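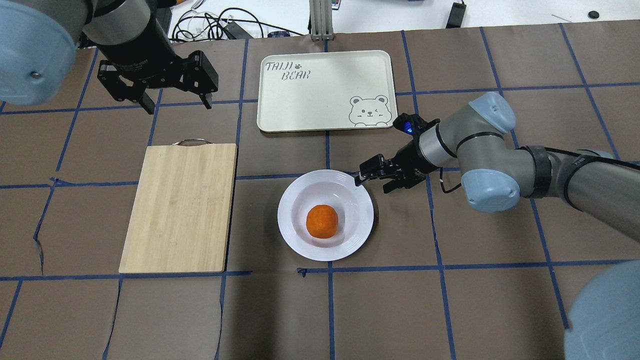
Arkent releases two-arm planner that waits before it commits

Robotics software firm Arkent has released a new version of its motion planner for pairs of robot arms that share one work surface. The update, called Burden, went out to existing customers in July.

Burden changes how the two arms divide a job. Earlier versions assigned each object to an arm at the start and kept to that choice. The new planner holds off until both grippers are near the work, then picks the arm with the shorter clear path. An orange on a plate between two open grippers can go to either side, and the decision is made again if the plate is moved.

"Most of our stops came from one arm waiting on the other for no good reason," said Peninah Kioko, who leads the planning team at the company's Halenberg office. "We spent the spring going through those logs."

The team ran 1277 tabletop trials using ordinary kitchen items, including cutting boards, trays and plates. In 624 of them the planner switched arms at least once after the first plan was made. Replanning takes around 100 milliseconds on the standard controller, Kioko said.

Perception is handled by a separate module, Kwok, which sends object outlines to the planner. Kadir Kurtuluş, who maintains Kwok, said thin parts such as metal handles are still sometimes missed, and that a fix is planned for the next release.

Customers on the older version can keep their existing task files. Arkent said the simulator that ships with Burden includes 500 recorded table layouts for testing.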